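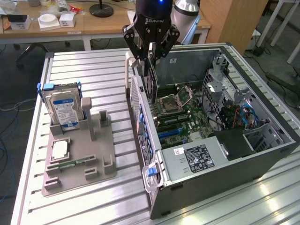 Stasonex is a Canadian direct-to-video horror film series produced by Nudico Pictures. It consists of four feature films and one short. The films share a setting, the decommissioned grain terminal at Pimentel, but have few continuing characters. Each was shot in 18 days or fewer, using a crew carried over from the company's television work.

Production

The first film was developed under the working title Nomine and rewritten after the distributor asked for a supernatural antagonist in place of the original poisoning plot. Interiors were built in a former curling rink. The second and third films were photographed back to back, and 2 reels of unused terminal footage from that shoot appear in the fourth. Colour grading on the third film was completed by a different laboratory, and its night exteriors are noticeably greener than those of the other entries.

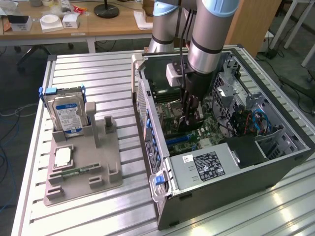

Vol. 18, No. 2

Home video

The initial cassette release ran 100 minutes. A longer version of 148 minutes was prepared for a June television broadcast, restoring the harbour inquest subplot and a second ending in which the terminal is flooded. It was cropped for broadcast, and the original negative of the added scenes has not been located. Later disc editions use the shorter cut, with the inquest included as a supplement in standard definition.

Reception

Genre periodicals were generally unfavourable. Reviewers criticized the repeated use of the conveyor set and the dubbing of minor roles, while the practical effects in the second film received some praise. The fourth entry sold about half as many copies as the third, and a planned fifth film, set aboard a lake freighter, was cancelled before casting.

See also: Nomine (soundtrack); Nudico Pictures filmography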